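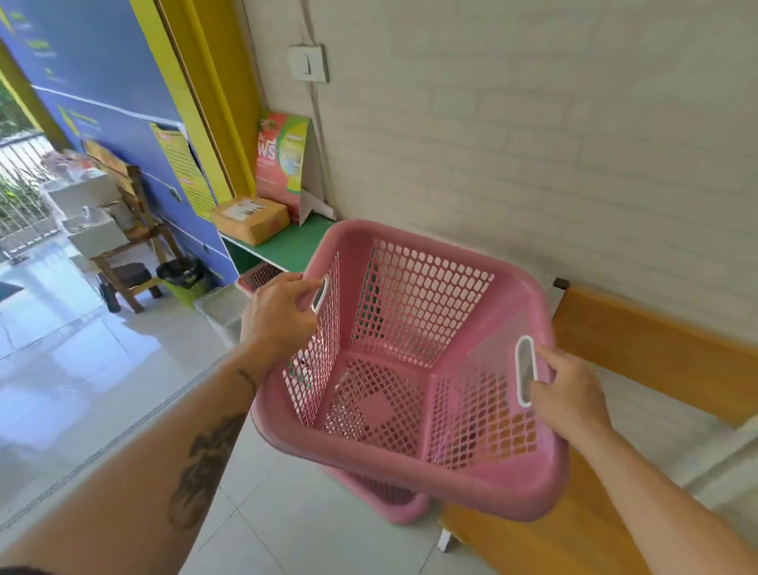
Droma Disclosure Register, Version 3

Records management software for state and local ethics offices. Stores financial disclosure statements, recusal notices and gift reports in one searchable file.

Capacity: 2000 filers per license
Public records requests: 500 open at a time
User roles: 2 (reviewer, administrator)
Export: PDF, CSV

Redactions are logged by user and date. Recusals can be matched against contract award lists. Sold by Cronin, Flurkstead office. Price list valid from 10/1/19.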